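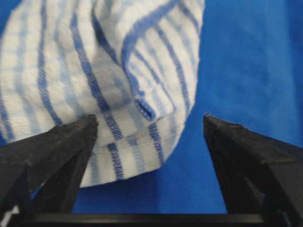
Llevo catorce años en la lavandería de Porness y, hasta el mes de junio, doblar era cosa nuestra. De Siriwan, el hotel grande, nos llegan 1.836 piezas en un día normal, y las toallas de cocina vienen siempre al final, cuando una ya tiene los hombros pidiendo la silla. Así que cuando nos dijeron que Bukon iba a montar un brazo en la mesa del fondo, hubo de todo: quien se alegró, quien se asustó y quien (como yo) hizo las dos cosas en la misma tarde.

Os cuento cómo va, que varias me lo habéis preguntado por aquí. Las sábanas siguen siendo nuestras. El brazo se queda con el paño pequeño, y lo que peor lleva es encontrar la esquina. Una toalla blanca de rayas azules, hecha un gurruño, tiene dobleces por todas partes, y un dobladillo vuelto se parece muchísimo a una esquina si no lo has tocado nunca. Yo lo noto con el pulgar sin mirar, por el pespunte. Me pidieron que lo explicara despacio y me costó más de lo que pensaba – ¡tantos años haciéndolo y no tenía palabras!

Lo que ha cambiado para nosotras es el ritmo. Antes charlábamos doblando, las cuatro alrededor de la mesa, y ahora una se queda con el brazo y las demás estamos en planchado, con el ruido que hay allí. Echo de menos aquella charla, la verdad. A cambio, las muñecas me duelen menos y hemos aprendido el programa Istine, que al principio me daba un respeto tremendo y ahora lo abro antes de quitarme el abrigo.

En enero nos toca hablar de turnos con la empresa. Hemos pedido que la mesa del fondo sea rotativa y que el curso cuente como horas trabajadas. Ya os diré qué contestan.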